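Washing at Forty: Rosaire Cormier on Linen, Lint and Hard Water

Rosaire Cormier has spent most of his working life on what happens to cloth after it has been sold. He ran the wash floor at Whitfield, a commercial laundry serving hotels and small restaurants, and now advises on textile care from an office in Vastholm. We spoke in July, shortly after he had finished a long trial of table linen.

The trial followed 51 napkins from one supplier through repeated washing at 40 and 60 degrees. Each was measured along warp and weft before the first wash and at set intervals afterwards. "Most of the shrinkage was in the first 6 washes," Cormier says. "After that the curve flattens. If a napkin is going to come out of square, you will know fairly early."

He is less interested in shrinkage than in greying. Customers tend to blame detergent, and he thinks they are often looking in the wrong place. "Greying is soil that has left one part of the load and settled on another. The detergent has lifted it. There was not enough water, or not enough movement, to carry it off." Overloaded drums are the usual cause. At Whitfield he marked a fill line on the inside of every door.

Hard water makes the problem worse. Calcium binds with the soap and leaves a deposit in the fibre, which then holds on to fine dirt. Vastholm's supply is very hard, and Cormier adds a softening agent to every white wash at home. He does not use vinegar. "It will dissolve some scale. It will also work on rubber seals, slowly, and people are surprised by the bill."

On fabric conditioner he is brief. It coats the fibre, the coating repels water, and a napkin or glass cloth that repels water has stopped doing its work. He advises leaving it out of any load that contains towels or table linen.

Drying was the part of the trial that changed his own habits. Half of the pieces were tumbled until fully dry, the other half taken out damp and finished on a line. The tumbled group lost more lint and the hems wore sooner. "A hem is three layers of cloth and a row of stitching. It dries last. By the time it is dry, the middle has been cooked for 5 minutes more than it needed."

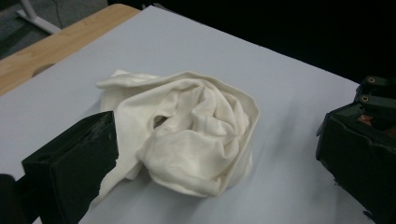

Tulten, reading a draft of these remarks, objected that line drying in a damp winter leaves linen smelling stale, and that a short tumble is the lesser fault. Cormier accepts the point in part. He would spin at a higher speed first and then hang the pieces singly, with a gap between each.

Ironing, in his view, is mostly a matter of moisture. He presses white cotton and linen while they are still damp, on the reverse first, working from the hem inwards. Starch he reserves for formal tables, and he washes it out before storage, as starched folds can crack when left for months.

The measurements from the trial are being prepared for a trade handbook. Cormier is already planning the next one, on stain removal, with red wine first and turmeric after it. He has no great hopes for the turmeric.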